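Barkus Two-Arm Planner

Barkus is motion planning software for a pair of arms working over one table. It takes both arms as a single system, so a path for the left is checked against wherever the right will be at that moment. Cables and grippers are part of the model.

Version 2 adds grasp planning for thin, shallow items such as plates and lids. These are awkward because the fingers have to come in close to the tabletop. You set the lowest clearance you will accept and the planner drops any grasp that breaks it.
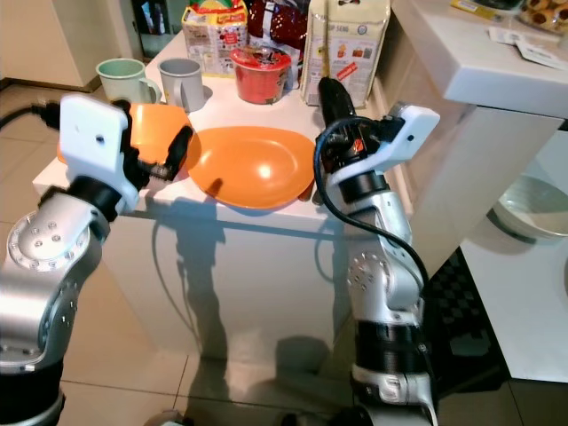 TRERNBRIDGE, December. The left gripper has an orange piece held just above the edge of the table, with the oval plate lying between the two arms. Mugs, a noodle cup and the snack packets along the back are the sort of thing Barkus loads as obstacles, each with its own margin. Glossy surfaces can leave holes in depth data, and the Lotel perception add-on fills these before planning starts.

Single licence, one workstation: £950
Lotel add-on: £480
Site licence with a year of updates: £3,449

Runs on Linux. Arm description files are needed for both arms and can be edited in the supplied viewer. Training is not included in the price.

Related items
Lotel perception add-on
Ogunleye calibration board
Barkus path viewer (free download)
Spare licence key

Ogunleye Software, Trernbridge | Contact sales | Terms | Back to top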